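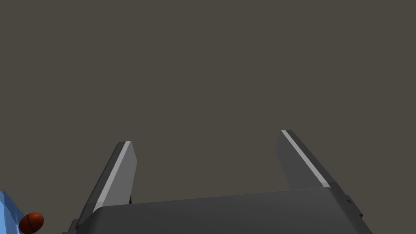 Standing room at the Middale show, worth it?

hemline_jo
Got a standing ticket for the Middale show in the fall and trying to decide if I should bother. Seats were gone by the time I logged in. I went in April and stood behind a row of tall men with tripods for the whole thing. Saw hats and some shoulders. Has anyone done standing at the Bekwood building? Is it any better than the old venue?

pleatsplease4
Bekwood has risers along the back wall. If you get on the second step you can see down to the shoes. The room is listed at 400, so even the back is not that far from the runway. Go early, doors are usually 45 minutes ahead and the line is outside with no cover.

ottoline
I would skip it. The clothes are online the same night and you can see the seams better on a screen. Last time I waited two hours and the show was eleven minutes.

hemline_jo
Two hours is a lot. Was that Middale or one of the others?

ottoline
Vandenberghe. Same building, same people at the door. They let the seated guests in, then friends of the seated guests, then us.

marcus_w
Disagree with ottoline. Screens are fine for color but you can't tell how a fabric moves. The Vandenberghe coats looked stiff in the pictures and they were not stiff at all. I only know that from being in the room.
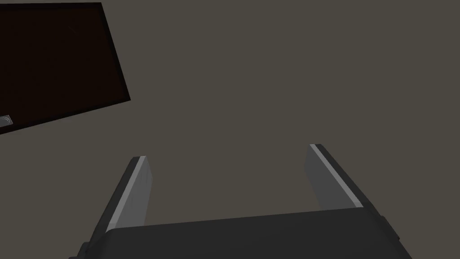

Also the music is different when you're there. They had a live cellist last time and the video just had some track put over it.

pleatsplease4
The cellist was Salley, not Vandenberghe. Vandenberghe was the one with the long blackout at the start.

marcus_w
You're right, it was Salley. I still say go.

sdesmet
Hi, Sanne Desmet here. I worked the door for two seasons. Standing tickets go in after the seated guests, and if there are empty seats at the end we move people forward to fill them. Stand near the side aisle and keep your bag small. People with big totes got passed over because there was no place to put them. Flat shoes, too. The risers are narrow.

ottoline
Filling seats only happens if guests don't show up. I've never once been moved.

sdesmet
It depends on the show. The late slots had the most empty seats, the early ones almost none.

hemline_jo
Mine is the 8:30 so maybe I have a chance. I'm going to go. If the line is around the corner when I get there I'll turn around and eat dinner instead. Does anyone know if there's a coat check?

pleatsplease4
There is, but it's cash only and slow on the way out. Wear something you can carry.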